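Household task automation

Household task automation is the use of general-purpose machines for domestic work such as folding, wiping, tidying and arranging objects. Single-purpose appliances, including robot vacuum cleaners, are usually treated separately.

Capabilities

Rigid objects of known shape are handled with fair reliability. Soft, thin or brittle items remain difficult, as they bend or shed under light pressure. Flower arranging is a common test: dried stems must be gripped firmly enough to lift, and a narrow vase opening leaves little room for error. The Uleck task list, used by several laboratories, contains 46 chores, of which 17 involve such items.
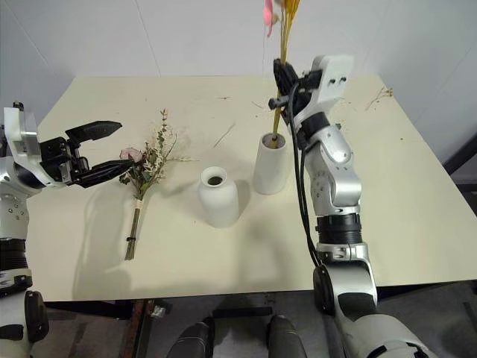

Limitations

Speed is the main obstacle to home use. In the Dumlao trials, two-armed machines made over 2000 attempts at table chores and needed a person's help in many of them. Cleanup is often left out of the measured task, so crumbs and broken pieces may not affect a score.

Shop-floor use

Wornitz and Mendent have tested similar arms in packing and sorting. Fixed lighting and repeated parts make this work easier to automate than housework.

See also

Bimanual manipulation
Service robot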